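Household Drawers and Doors: where we are with the simulated examples

Hi Kanyarat,

You asked for something you could read on the train and pass up to the Vurdale board without translating it first, so I'm keeping the jargon down. The spreadsheet version went over with the September invoice.

The short news is that we have 261 recorded episodes for the drawer tasks and 238 of those passed review. The promise in the grant was 600 across drawers, doors and shelves by the end of the second phase, so we're behind where I drew the line on the chart, but we lost most of the summer to the physics problem I wrote to you about (drawers drifting shut by themselves, remember?). Waraporn Nilsuwan tracked it down to a friction setting that got reset every time a room was loaded. She fixed it in an afternoon once she'd found it. Finding it took a good deal longer!

Since then things have gone much faster. Our operators drive the robot with both arms through Prostach, which is the teleoperation front end we built in phase one, and every episode gets saved with the arm positions and the views from the robot's side, head and wrist both. The rooms come out of Dustach, and I've been pushing for messy ones with odd colors, clashing walls and plants on the furniture. A learning system that has only ever met a beige kitchen is going to have a bad time in anybody's real home.

The drawer work, in one of those rooms, from the robot's own point of view:

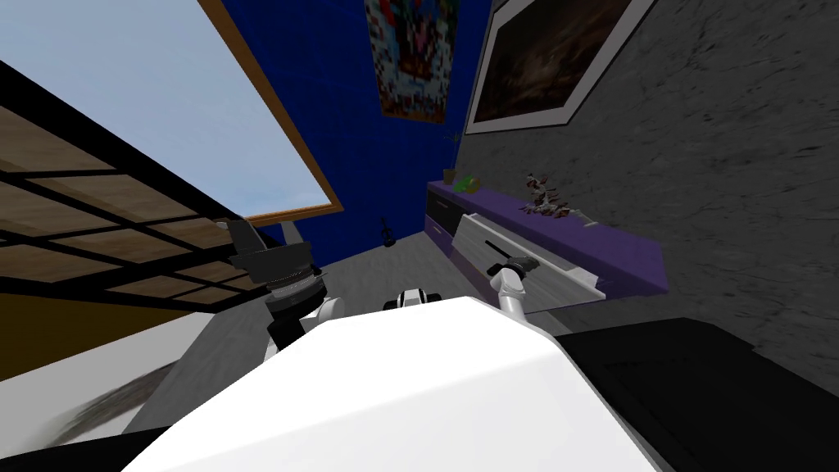
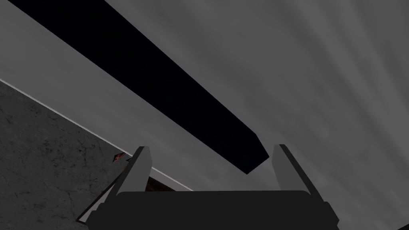
Thin dark things are still our worst category, and I'd like to be upfront about that. Almost all the rejected episodes come from there. An operator lines up nicely, closes the fingers, and the thing slides or spins away, or the two shapes pass into each other a little and the simulator flings it across the room. (Waraporn keeps a folder of the best flings. I'll bring it to the site visit.) We've been keeping failed grasps when the operator recovers and tries again, and tossing them when the failure is the simulator's fault. Yensuk, the group training on our data, asked for exactly that split. They say the recoveries are worth more to them than another clean pickup, and their last training run did seem to hesitate less after a miss. I wouldn't put that in front of the board as a result yet – it was one run, and they changed a couple of other things at the same time.

Depth is the other headache. Operators tell me they can judge left and right fine but they guess at how far down the fingers are, and black on gray makes it worse. We tried adding a fake shadow under the gripper on the operator's screen only, so it doesn't end up in the recordings. Two of our three operators love it. The third turned it off after ten minutes and is still the fastest of the bunch, so it's going to be a switch in the settings.

On money, we're under on equipment and over on operator hours, and the two nearly cancel out. I'd like to move what's left in the headset line to pay for more review time. Right now Waraporn and I check every episode ourselves, usually after 4 p.m. when the recording stops, and it's the slowest step we have. If you need a formal request for that, send me the form and I'll fill it in.

Next up are cabinet doors, which I expect to be easier on the fingers and harder on the base, because the robot has to back out of its own way. We'll start those as soon as the remaining drawer rooms are recorded. Shelves come after. I'm still hoping to hit the 600, but I'd rather tell you now that the shelf episodes may run past the phase end than surprise you with it later.

Could you also let me know if the board wants video this time? We can cut a few episodes together pretty quickly, but I'd need to know which tasks they care about.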